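Collby Mini Platform Sandal, Coral Strap

The little sandal started out as a favor for Custódio Paiva, who dresses the shoe shop window at Valente and wanted something small to set between the real pairs. He liked it so much that we made a few more, and then a few more after that, and now it has a page of its own! It's a chunky platform, a bit higher at the heel, with four straps across the foot and one that loops around the back. Two of the colors are quiet ones, and then there's that coral strap, which we fussed over all through May.

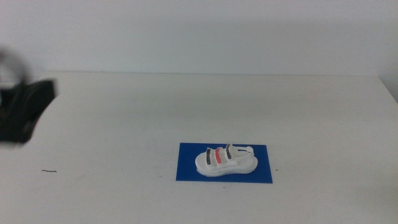

People use them for all sorts of things. We've had orders for shelf displays, for cake tables (next to the cake, please, it isn't food safe) and for one very grand dollhouse in Istbridge. The sole is wide and flat underneath, so it stands up without putty on any level shelf, and it looks best with a bit of plain color under it – a sheet of blue card does wonders.

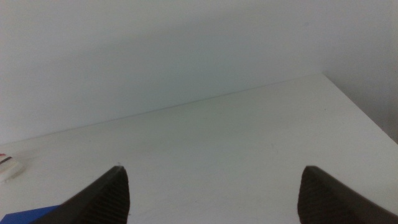 Each sandal ships in a small box with tissue, packed by Custódio Marinho, who will also slip in a handwritten gift note if you leave the wording at checkout. Please keep it off sunny windowsills, as the coral will fade in time, and dust it with a soft dry brush. Soap and water are fine for the sole, but go easy around the dark bands on the straps.

It's a display piece and has small edges, so we don't recommend it for children under 3.

Sold singly, left foot or right. Shops ordering 100 or more get the trade price, and for 200 we can match the bright strap to a color you send us. Allow seven working days before we ship.

Page updated October 2025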